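August, evening

Got to the shop at a quarter past six. Ese Adeleke already had the heaters off and the lights on over the back table, so I went straight to the wiring. The Plunanis power supply came in the mail and it is heavier than the old one. I screwed it to the shelf under the bench and ran new cable to both arms. Cut one length too short and had to do it over.

After that I tuned the speed limits. I had them set at 500 in the config file, which made the wrists jerk at the end of every move. Dropped both to 300 and they settled down. Slower, but I can live with it. Saved the old file in case I change my mind.

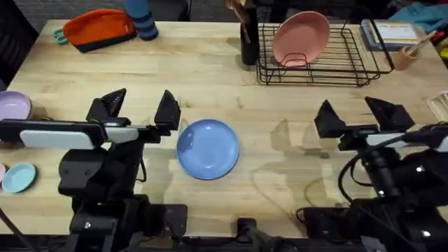
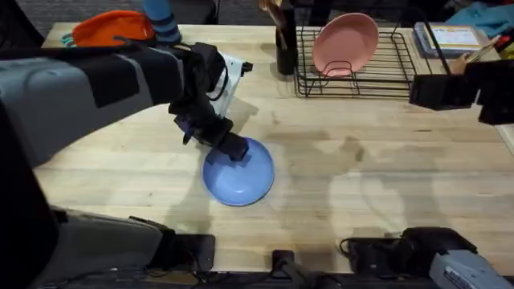 Wrote up the task list for the dish job after supper. Ese wants plates first, then bowls, then cups, and I went along with it. My own idea is to start with the pink plate standing in the wire rack, as it is already on edge and the fingers only have to close on the rim. The blue plate flat on the wood is a harder pick and I put it further down. I have written the grip for it two ways, one sliding it to the edge of the table first and one tipping it up with one finger while the other arm holds it still. I don't like either much. For the bowl I have the fingers coming down on the inner rim and I want to try a lighter touch there, maybe 20 on the force setting. Rubber tips might help. Tellbridge sells them in packs but the shipping costs more than the tips, so I will ask if anyone at the shop has a sheet of something I can cut up.

Moved the emergency stop to where either of us can reach it sitting down. Labeled the switches. Backed up the drive.

Paid my share of the rent, 60, and wrote it in the book. Still owe Ese for the bolts from Mansour.

To do next: order the longer cable, read the Kulinitz manual on zeroing the joints, tape down the cords by the door, bring my own 4 mm hex key and take it home again after. Home by eleven. Back is sore from working under the bench.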